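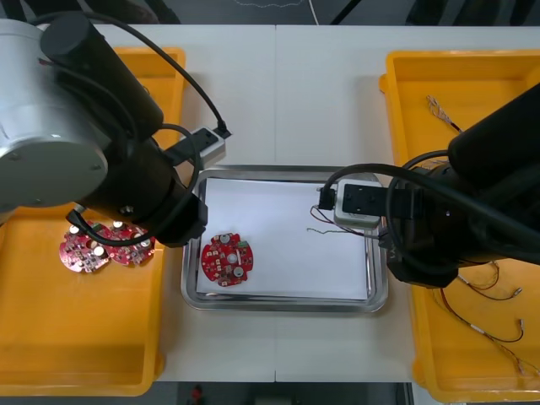

Grulcombe two-arm bench cell: what you get and what you don't

Reseller's notes, revised June

We sell this cell and we still tell half the people who ring up to wait. Read this before you ask for a quote.

Included
Two arms, each with a gripper and its own wrist camera
White work table
Two deep yellow plastic trays for boards and leads
One shallow steel tray for the middle. Paper liners are extra, 16 to a pack

Not included
Soldering kit, guarding, or anyone to write your job for you. Dekker quote separately for guarding, and their price is usually the one that upsets people.

Where we'd be careful
Round boards in a tray are a fair job to ask of it. Loose wires are another matter. They tangle and they never lie the same way twice, so have your own leads tried before you sign. Semico's brochure talks about "any small part". We have asked twice for the list of parts and have yet to see one.

Budget
Allow 46 hours of setting up for each new board, paid at your own staff rate. Hằng Quan in our office will send the worksheet. If you build fewer than 502 boards a year, a person at a bench is cheaper - we have done that sum often enough.

Order code 1705. Spare trays come from Bestent.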